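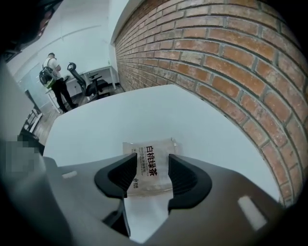
What do the sachets get sorted by at the white table? By packet type first, then by use-by month, and anything with a split seal goes in the discard tray.

Home Notebook Stock Samples Contact

December, 4:10 pm
Relu Iordache

Tea and drinks stock for the brick room. Started from the Triletti order, 213 pieces on the slip. White peach green tea is most of it. The sachets are light and slide on the tabletop, so clear the table before laying any out, and keep the window shut. Cups go down after the sachets.
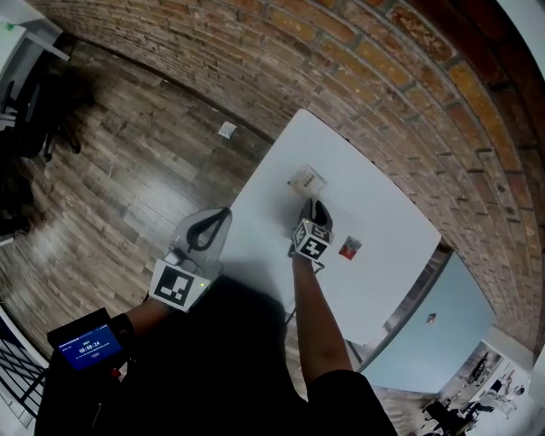 The Bucur carton was short by two. I wrote that on the slip and left it on the shelf by the door. Sterkell say they can replace them with the next delivery, no charge. The Flaker box is fine but the lid won't stay closed, needs tape.

Limit for one tray is 48 sachets in a single layer. Tried a second layer and the bottom ones creased at the crimp. Went back to one layer, which takes almost twice the space, so we need the second tray from the store room. Labels face up, all the same way round.

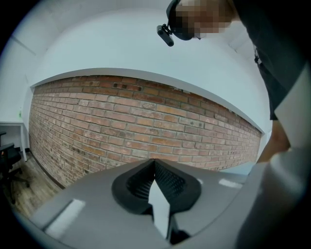
Still to do: wipe down the table, put the chair back under the desk, move the Bucur carton off the floor. Eight cups are set aside for tasting, please don't use them for coffee. The marker pen on the shelf is dry, bring another. If anyone has the key to the store room, leave it on the hook. Will finish the use-by list tomorrow morning and copy it into the stock sheet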